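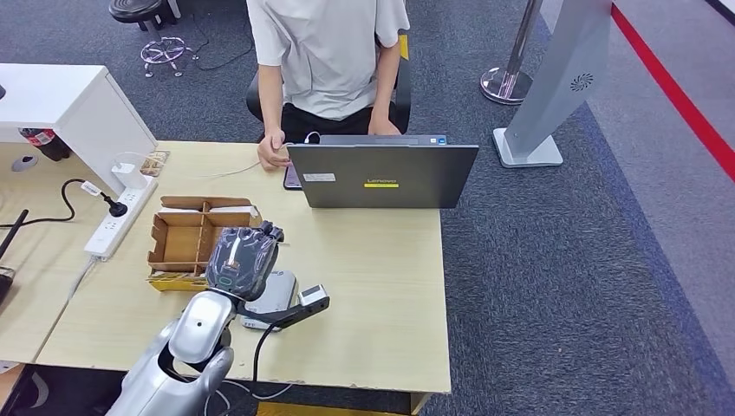

Putora Used Car Listings: README

Putora is a table of second-hand car adverts, tidied up enough that you can sort it by price without a tractor coming out on top. It has 1,671 rows, one per advert, and lives in a single CSV file called putora_listings.csv. A second file, putora_notes.txt, holds the corrections log and Darlene's opinions on estate cars, which we have been unable to separate.

Last updated: Wednesday, April 13, 2022

Who made it

Darlene Cormier collected the adverts and did the first clean. Sosina Jemal wrote the matching script, checked the mileages and removed most of the exclamation marks from the description column. Complaints about the data go to Sosina. Complaints about the column names go to Darlene, who will defend them.

Where the adverts come from

All of them were placed on Granström, a regional classifieds board, by private sellers and small dealers during March. We had the board's permission to copy the text and the figures. Seller names, phone numbers and registration plates were stripped out before the file was saved, including the plates people had helpfully typed into the middle of the description. If you spot one we missed, tell us the row number and please don't paste the plate into the issue.

What's in the columns

ad_id: our own number, with no link to the board's. Gaps are rows we threw away.
make, model: as the seller wrote them, then corrected for spelling. There were more ways to spell Qashqai than we were ready for.
year: year of first registration. Blank if the seller gave only "classic".
price_gbp: asking price in whole pounds. What the car sold for is between the buyer, the seller and the lay-by.
mileage: in miles. Kilometres were converted where the seller said so. See below for where the seller didn't.
fuel: petrol, diesel, hybrid, electric, lpg, unsure.
gearbox: manual or automatic. "Semi" went into automatic after a short argument.
mot_months: months left on the MOT at the date of the advert. Zero means none. Blank means not mentioned, and you may draw your own conclusions.
seller_type: private or trade, as declared. A number of private sellers appear to own a forecourt.
description: free text, lightly trimmed.

Known problems

394 rows have no mileage. We left them blank. An earlier version filled the gaps with the median for the model year, and it made a great many tired vans look sprightly.

Some imports almost certainly have kilometres in the mileage column. We flagged the ones we were sure of in the notes file and left the rest alone.

Duplicates are removed on make, model, year, mileage and the first 40 characters of the description. This catches the seller who reposts every Friday. It misses the seller who reposts every Friday and starts with a fresh joke.

Two adverts are for the same Volvo from two people who both claim to own it. Both rows are still in.

The word "mint" has not been corrected, checked or weighted in any way.

How it was cleaned

Matching was done with Grerkov, Sosina's script, which is in the tools folder. It needs Python 3 and nothing else. Run it from the top folder:

python tools/grerkov.py putora_listings.csv

It writes a fresh copy next to the original and never overwrites anything, a feature added shortly after the day it did. The model list it checks against is in tools/models.txt and you can add to it by hand, one model per line. Keep it in alphabetical order or the script sulks.

What it's good for

Practising with messy tables, rough price comparisons, teaching, and settling whether diesel estates really do cost that much now. Please don't use it to value a car for insurance or in a divorce. It covers one board in one month, and March is when everybody remembers the convertible in the garage.

Versions

2: mileage gaps put back, Trodunitz trailers removed (they are lovely trailers, but they aren't cars), fuel type "unsure" added.
1: first release. Contains trailers.

Licence

Free to use, copy and change for anything that isn't illegal, with a mention of Putora somewhere your readers might see it. Fixes are welcome as pull requests, one problem per request, with the ad_id in the title.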